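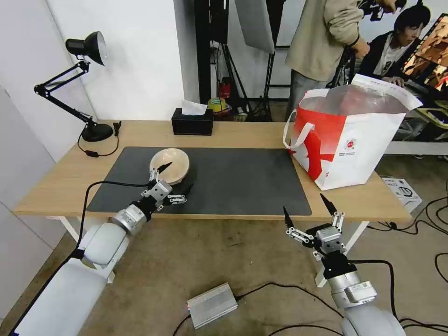

Cable routing is the part of a two-arm build that gets left for last, and on a desk setup it decides how much of the work area you can use. I built mine over one winter in a shared workshop, with two small arms standing at the front edge of an ordinary desk and a dark mat on top as the work surface. The left arm's cable comes up over the desk edge and loops across the mat on the same side as the bowl, and the right arm's cable drops to the floor. The power supply sits on the carpet in front of the desk. The steps below cover how to lay out the cables, set the zero positions, and get the arm to take hold of a bowl by the rim.

What you need

Two arms with parallel grippers (mine are the Juhl kit arms)
One power supply for both arms
A desk mat big enough to cover the near half of the desk
Hook-and-loop cable ties
Masking tape and a marker
A light bowl, plastic if you are just starting out

Step 1. Fix the arm bases

Bolt both bases down before you do anything else. Mine are 613 mm apart, center to center. If you put them closer together, the elbows can hit each other when both arms reach toward the middle. Check the bolts again after the first hour of running. One of mine had backed out half a turn.

Step 2. Route the cables

Turn the power off. Move each arm by hand to its farthest reach, then tie the cable to the base with enough slack for that pose and a little more. Bend each wrist both ways and watch the connector. If it pulls, add slack.

My first layout had both cables coming over the desk, and the right one kept dragging on whatever was in the work area. Bent Grímsdóttir, who has the next bench, told me to run it down to the floor. It took ten minutes and I should have done it at the start. The left cable still comes over the top. I keep its loop away from the fingers by tying it again at the elbow before each session.

Step 3. Set the zero positions

Power up with the work area clear and your hand on the switch. Jog each joint to its mark and save the value. The Juhl software writes one file per arm. Label the arms L and R with tape and use the same letters in the file names. I swapped mine once and the left arm folded itself into the desk.

Step 4. Mark the bowl position

Put a piece of tape on the mat where the bowl goes and draw its outline on the tape. Pick a spot that the arm reaches with the elbow bent. At full stretch the wrist sags and the fingers come in low.

Step 5. Teach the rim grip

Open the gripper and bring it in from the near side of the bowl. One finger goes inside the rim and the other stays outside. Close slowly. I set the closing limit to 22 percent of full force, and that holds a plastic bowl without bending it. Save four points: approach, straddle, closed, and lifted.

If the bowl tips when the fingers touch it, the outside finger is arriving first. Shift the straddle point a few millimeters toward you and try again.

Step 6. Run it slowly

Run the four points at the lowest speed and keep the other arm parked with its gripper up and open. Raise the speed one step at a time. If the arm buzzes in the closed position, lower the force before you change anything else.

Solomiia Bilyk wrote the script I use to replay the points. It logs the motor current, so a bad grip shows up as a flat line at the closed step. The next thing to sort out is handing the bowl from left to right, and for that I will probably have to move the tape mark closer to the center.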